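Speaker notes, "Where the Planner Stops and the Controller Starts"
Parisa Mousavi
Talk slot: 40 minutes including questions. Notes are for me, but Drisex asked everybody to post theirs, so hello if you are reading along.

Opening

Say good morning, thank the organizers, say thank you to the Cladton people for the loan of the room and the very long extension cord. Take a breath. Last time I started before the microphone was on and did the whole introduction to the front row.

Start with the question I get asked most when I visit other groups, and it always comes over coffee, after the formal part is done: "So is your planner any good?" And I never know what to say to that, for the simple reason that I can't tell you where our planner ends. I used to be able to! In the first version of the Gil stack there was a box with the word PLANNER on it, and an arrow, and another box with CONTROLLER on it, and you could point. I have the old diagram somewhere and I still like it. It was a very clean drawing of a system that dropped things.

So today is a talk about that arrow. What goes across it, how often, and what each side is allowed to assume about the other. I'm going to spend most of the time on household tasks in simulation, where we do the bulk of our testing, and a little at the end on tooling, which is the part I love and the part people tend to leave the room for. Please stay for the tooling.

Slide 2, what we had

The old arrangement. The planner took a state estimate, thought for a while, and handed over a full joint trajectory with time stamps. The controller tracked it. If tracking error went over a limit, everything stopped and we planned again from wherever we happened to be.

Go slowly on this one, half the room will have the same thing at home and I don't want to sound rude about it. It is a perfectly good arrangement for moving an arm through free space. We still use it for that. If you are going from a rest pose to somewhere above a counter and all you need is to avoid the window and your own elbow, a timed trajectory is a lovely thing to have. You can plot it, you can replay it, you can show it to a new student on her first day.

Where it went wrong for us was the last little bit before contact and everything after. The plan would be made against an estimate that was already old by the time the fingers arrived. The controller would follow the old plan with great loyalty. And the stop-and-replan rule, which I wrote, so I'm allowed to complain about it, meant that the arm would freeze at exactly the moment when something was half gripped.

(If anyone asks about the replan limit here, say it's in the backup slides and keep moving. It takes forever to explain.)

Slide 3, what goes across the arrow now

We changed what the planner hands over. It no longer sends a trajectory for the contact phases. It sends a short list of segments, and each segment has a goal region, a set of directions in which the controller is free to give way, and an exit test. The controller picks its own motion inside that. Perception talks to both of them, at different rates.

Read out the example from the slide, because the font is small:

segment: approach
goal: fingers either side of object edge
free directions: along the approach axis
exit: gap closed to within tolerance, or timeout

segment: close
goal: contact on both fingers
free directions: everything except the closing axis
exit: force on both sides, or timeout

Then say that the timeouts matter more than anything else on the slide. We went two months with no timeout on the close segment. A gripper that is patiently waiting for a force that isn't coming looks, from the outside, exactly like a gripper doing careful work. I watched one for most of a lunch break thinking how nicely it was behaving.

Mention Lirkumham here. The segment format started as their idea for bin sorting, and we changed the names of nearly everything, which I'm sorry about, and they have been very gracious.

Slide 4, perception and who believes it

I want to be careful with this section because it's where I got the most wrong. In our first attempt the perception module published one pose per object, and the planner and controller both subscribed. It sounds fair. But the planner wants a pose that is stable, even if it lags a little, so that it doesn't change its mind every time the estimate wobbles. The controller wants the freshest thing you have, wobble and all, and it can do its own smoothing. We were tuning one filter for two customers and every week one of them was unhappy.

So now there are 2 streams. Same estimator underneath, different filters, different names so nobody subscribes to the wrong one by accident. (We still subscribed to the wrong one by accident, in August, and it cost us a few days. The names were too similar. They are longer and uglier now.)

The other thing to say is about soft objects. A single rigid pose means very little for a piece of paper or a cloth. What we send instead is a grasp frame, attached to the part being held, and a rough extent for whatever hangs off it. The extent is allowed to be wrong as long as it's too big. The planner keeps that volume clear of things on the way across, and then near the target we let it shrink in stages, or else the planner decides there's no way to put anything inside anything. Ask me how I found that out! The planner had been right according to its own numbers, and we spent a whole afternoon blaming the inverse kinematics.

Slide 5, the kitchen

Leave these up while talking, and give the room a moment to look. 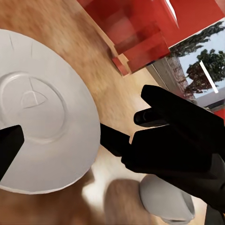
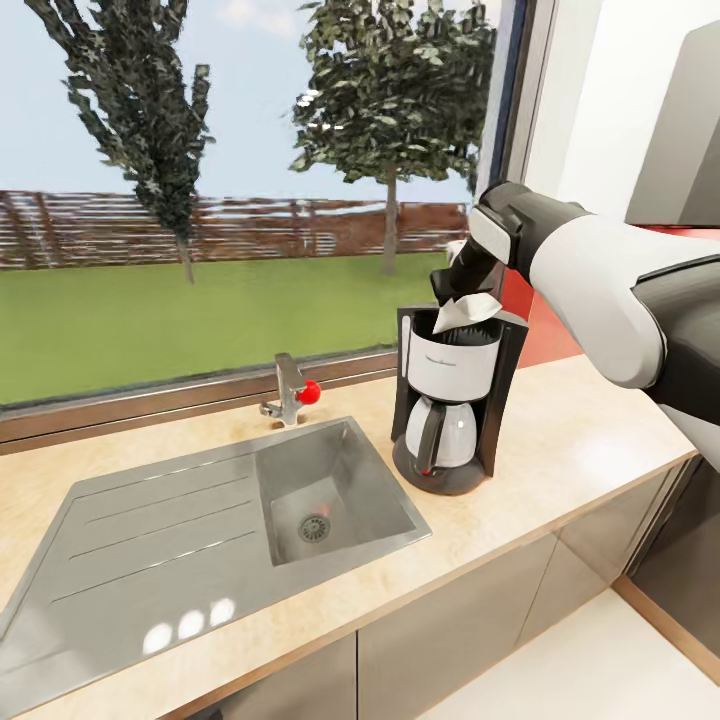

The segment log is the thing I most want people to take home, so if I'm running late, skip straight to here. Every time a segment begins or ends, we write one line with the segment name, which exit test fired, and the pose from each of the perception streams at that instant. It is plain text. You can search it with whatever you already have. The idea is that when you're looking at a moment such as the coffee filter held in the gripper over the machine's basket, you should be able to find the line for it and read off what the controller thought it was doing, which segment it was in, and what extent the planner had for the paper. For that moment the extent is the number I'd check first, with part of the filter already inside the basket opening and its edges folded. Before we had the log we would scrub back and forth through renders and argue. Some of those arguments were enjoyable, I'll admit, but we weren't getting much done.

Then point at the close-up with the white disc, fingers on either side of it, and talk about viewpoint. A close view is great for the controller's question, which is how the fingers sit relative to the rim, and it tells the planner next to nothing about the rest of the counter. The wide view is the other way round. We log which view each estimate came from, and I'd beg anyone building one of these to put that field in on the first day. We added it late and had to throw away the older logs.

Slide 6, replay

The replay tool takes a segment log and a saved simulator state and lets you start from any segment boundary. You can swap the planner and keep the controller, or the other way about. That's how I finally got an answer to the coffee question from the beginning of the talk. You can't grade the planner alone, but you can hold one side still and change the other, and see which exit tests move.

We run 3 kinds of replay. Same everything, to check that the simulator gives us the same run back (it doesn't always, contact solvers being what they are, and I'd like to hear from anybody who has made peace with this). New planner, old controller. Old planner, new controller. The first kind is the dull one and it has caught more trouble than the others.

Please don't promise a release date. Last time I promised one and people wrote it down. What I can say is that the log format is settled and the replay tool is still changing under us. If somebody wants to try the format with their own stack, they're very welcome, and I will answer mail about it gladly and at too great a length.

Slide 7, things I'd still like to fix

Timeouts are set by hand. Each segment type has one number, chosen by me or by whoever was sitting nearest, and they ought to depend on the distance left to go.

Free directions are fixed for the whole segment. For putting one thing inside another I'd like them to narrow as you go in, so the controller can be relaxed at the top and fussier lower down. We fake it at the moment by chaining several short segments, and the log gets very chatty.

The staged shrinking of the extent is ugly. I have a nicer version on a branch. It is slower. I keep not merging it.

Questions

Repeat each question into the microphone. Likely ones:

Why not learn the whole thing end to end? Be kind, it's a fair question. We do use a learned grasp scorer inside the approach segment, and the exit tests work the same whichever method chose the motion.

Does any of it carry over to hardware? The segment format, yes, we've run it on the bench arm. The force thresholds, no, we retuned every one.

How big are the logs? Small. The saved simulator states are the big part, and we delete those after 2 weeks unless someone has put a note on them.

If there's time left, show the stuck-gripper plot from the backup slides. Remember to unplug the clicker afterwards.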